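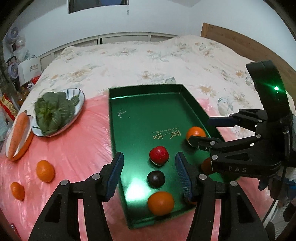 4. Setting up for a sorting session at home

If you've got this far, your grippers are charged, you've paired them using section 3, and you've got somewhere to put a few pieces of fruit. That's most of it! This section covers laying out your things, checking both grippers and recording your first proper run for the club. I wrote it after doing it wrong in my own kitchen for most of May, so where I go on a bit, it's usually a mistake I made myself.

You'll need both hand-held grippers, a shallow tray with raised sides (a box lid is fine), a plate or two, some fruit and a couple of vegetables. Apples and oranges are good to start with. Leave bananas until you've got the hang of it - they roll in ways you won't expect and they bruise if you look at them.

4.1 Laying out

1. Pick a surface you can reach all of without leaning. A table, a desk or a bed will all do. On a bed, put a sheet down first and press the tray into it a bit so it doesn't slide.

2. Put the tray in the middle, straight in front of you. Plates and dishes go to one side, near enough that you don't have to stretch.

3. Set out the fruit and veg. Leave finger room between pieces to begin with. You can crowd them up later on, when you want it harder.

4. Have a look at the light. Shiny trays are lovely but they throw glare, and the club's sorting program (Giltero, the one Ott Ramanauskas looks after) sometimes takes a bright patch for a lemon. Turn the tray a little or move the lamp.

Note: you don't have to tidy the whole room. Giltero copes with a busy background and the runs are more use to us if everybody's home looks different.

4.2 Checking the grippers

1. Pick up one gripper and squeeze slowly until the jaws close. The two pads should meet flat. If one sits higher than the other, open up and try again before you reach for the screwdriver.

2. Look along the links while you do it. The pins should all stay put. If one is creeping out, stop there and bring the gripper to Radka Nikolaidis at the next meeting. Please don't hammer it back in, I know who you are.

3. Wipe the rubber faces with a damp cloth and let them dry. Orange peel leaves an oily film and after a few runs everything starts to slip.

4. Do the same with the other gripper, then run any cable down the outside of your arm and behind you.

Caution: keep your free fingers away from the linkage when you close the jaws. It isn't strong enough to do real damage but it does nip.

4.3 Your first run

1. Start the recording and hold both grippers still over the tray, jaws open, for 3 seconds. Giltero uses this to work out where your hands are.

2. Bring one gripper down over a piece of fruit with a pad on each side of it. Go for the widest part. Squeeze until it's held and then stop squeezing, which I found much harder than it sounds.

3. Lift it just clear of the side of the tray, move it across and lower it all the way before you let go. No dropping! A dropped orange spoils the run and then you're on your hands and knees looking under the furniture.

4. Change hands for the next piece. Most of us favour one side, and the Vuststead entry last year could barely pick up anything on its left.

5. When the tray is sorted, hold still again, then stop the recording.

Keep each run short. If you fumble one, carry on and try again within the same run, as those second goes are worth having. We've got 387 good runs so far and Sarita Malhotra would like 50 more with leafy veg in them, so if you've a bag of greens in the fridge, you're very popular.

4.4 If something's not right

The fruit spins when you grip it: you're too high up. Come down a bit further and try again.

The pads won't let go cleanly: sticky rubber, see 4.2 step 3.

The recording stops by itself: nearly always a full memory card. Clear it and start again.

Giltero rejects the run: read the message first. If it says your hands went out of view, you probably leaned back. If it only gives a number, send that number to Ott with the file.

Uploading and naming your files is in section 5. Wash the fruit before anyone eats it.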